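Careers > Open Positions > Packing and Fulfillment > Line Partner

Search jobs by keyword or town Go

Line Partner, Bottle Packing (2 openings)
Fairweather Packing, Prumham site
Posted 28/12/2024

If you have ever worked a packing table, you know the feeling in your wrists at the end of a long shift. We know it too, and most of the people who run this place started out on that very table, turning bottles label side up and getting them into cartons. For the past while we have been handing the most repetitive part of that work over to robots, a little at a time, and we are now looking for two people to come and work next to them.

We pack for household brands, mostly liquids in squeeze and nozzle bottles, with our biggest account being Nedura. A good day on the Nedura line used to mean 2000 bottles through human hands. With the robots settled in we are hoping for 4000, and we would like to get there without anybody going home sore and without anybody losing their place here. Everyone who was on the packing table when this project began still has a job with us, and that is written into the plan we agreed with the floor before the first arm was bolted down.
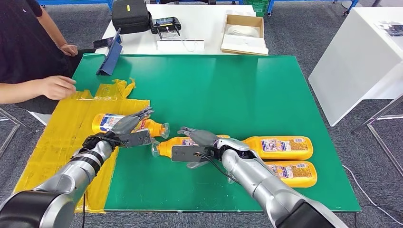
Two-armed work on the bottle board, with a person at the side of the table.

Now, a word about what the job is, as "robot" in a job title tends to scare off just the folks we would like to hear from. You will not be programming. The software is called Laronico and we have people who look after it. Your part is to know bottles. You will set up the board at the start of a run, watch how the hands pick up and put down, step in when a bottle is lying badly, and tell us in plain words what went wrong so it can be put right. A person who has packed for years will spot a bad grip long before the screen says anything, and that eye is what we are paying for.

On a normal shift you would:

- Lay out bottles and sheets for the run and clear the board between runs
- Start, pause and stop the arms (we teach you this in your first week, and you will not do it alone until you say you are ready)
- Check labels and caps by hand before cartons are closed
- Write up a short note at the end of the shift, on paper or on the tablet, whichever you like better
- Take your turn at regular hand packing, which we still do for small orders and odd shapes

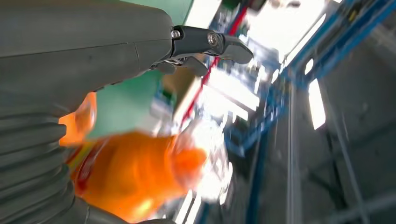 Learning to judge a grip is the part of the job that takes the longest, and it is also the part people seem to end up enjoying the most. We run more than one kind of arm, and they don't all hold things the same way. The gray one with the black gripper fingers moves quickly enough that an orange bottle can go by as little more than a streak, so you will spend some time with a more experienced partner slowing things down, trying a pick again, and talking over what a good hold looks like before you are asked to judge one at speed. Please don't worry if that sounds like a lot. Plenty of us needed a good few weeks before it clicked, and a couple of us needed longer than that!

What has changed for the people here, so you can decide with your eyes open. There is less lifting and less twisting. There is more standing and watching, which some of our packers love and some find tiring in a new way, and we have put in stools and shorter stretches at the board to help with that. There is more talking, too. The old table was a heads-down sort of place, and now you will have someone asking you why you moved that bottle, and what you would have done differently, several times a day. If you would hate that, this may be the wrong job for you, and we do have hand packing openings from time to time (use the search above).

We would love to hear from you if you:

- Have worked in packing, a warehouse, a kitchen, a laundry, or anywhere else your hands had to be fast and careful
- Can be on your feet for a good part of the day, or can tell us what you would need to make it work
- Are comfortable saying "stop" out loud, to a machine or to a supervisor
- Can read and write simple shift notes in English

No diploma is needed and no experience with robots either. If you are coming back to work after some years away, please apply, we mean it.

Hours and pay: both openings are full time, on the day shift, Monday through Friday. Pay starts at our senior packer rate from day one and goes up a step once you are signed off on the arms. Training is paid at the full rate. Health coverage, paid leave and the boot allowance are the same as for everyone else on the floor. We do a proper review of the whole setup every June, with the line partners in the room, and things have been taken off the line after those talks as well as added to it.

To apply, fill in the short form at the front desk in Prumham or send us a letter telling us about the work you have done with your hands. A page is fine, half a page is fine. We will ask you in for a visit before any interview, so you can stand by the board, watch a run and ask the people there whatever you like. Bring closed shoes, and a snack if you are coming in the afternoon, the vending machine is not to be trusted.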